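Clesulex users list
Re: Teleop demos – how many before it behaves?
15 February 2022

On the Clesulex list, Odance wrote:
> We've recorded 200 demos of our arm picking out of a bin and the thing
> still dithers over the pile. Are we driving it badly, or do we simply
> need more? We use the leader arm for everything and never guide it
> by hand. Wrist view only, no overhead.

Hi Odance,

I'd look at the driving first. When we started on the tool bin I had 4 people taking turns on the leader arm and they all went in differently. One came straight down, one swept in from the right, and I had a terrible habit of stopping above the handles to have a think (you can see me dithering in the recordings, and of course the policy learnt to dither too!). We threw out that whole batch, agreed on one approach and started again with just me and one other driver. Much calmer after that.

As for guiding by hand, I still do it for the first few goes on anything new. You feel where the wrist wants to bind, and then the remote driving comes more easily. I don't keep those runs for training though – my own arm keeps getting into the wrist view.

The other thing is long handles. If your pile is anything like mine, with shafts crossing over each other, pick the top one every single time and don't be clever. I spent most of early February going after whichever colour I fancied and it was a mess. Now it's whatever lies on top, so for the pile below that means red.

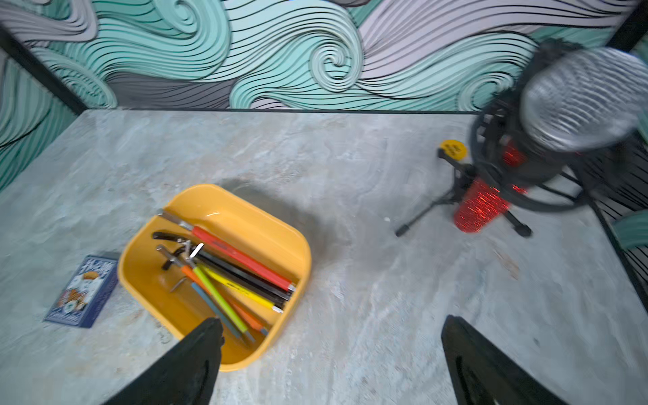
Ghizlane Benkirane

PS. Madden asked off-list about clutter. I leave other stuff on the table, the microphone on its tripod and a little blue box up against the bin, and I move things between runs. The pliers and the hex key stay in with the long tools. If you want to compare notes on the Nakpan settings, send me yours and I'll dig mine out tomorrow.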